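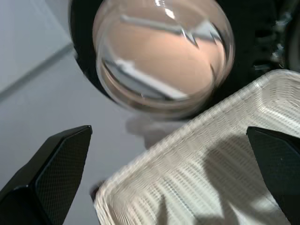

My first season with the hammer

Search this blog Go

I joined the throwing group in Hasgate when I was already thirty-four years old, so I did not expect much. Our coach, Oluwatosin Effiong, put me in the hammer because my shot put was very poor and my feet are quick from dancing.

In winter I made 200 turns every week without the hammer, only with a broom stick, in the corridor of my building. My neighbor Uzma Rizvi asked me two times if I am well.

The first meeting was in Sarkamden in June. I had three throws and two of them went into the cage. The third one landed inside the sector — a short throw, but they measured it and wrote it down. Gemechu Yimer won our group with a very calm last throw. I am still trying to copy how he keeps his left arm long.

What I learned about the entry: my first turn is too fast, and then the second has nowhere to go. Oluwatosin wants me to begin slower and keep the eyes on the ball. I understand this well when I am sitting at the table, and less well in the circle.

For next season I want four turns and new shoes. The old ones have a hole on the left side, where I drag the foot.

Print this post | E-mail this post to a friend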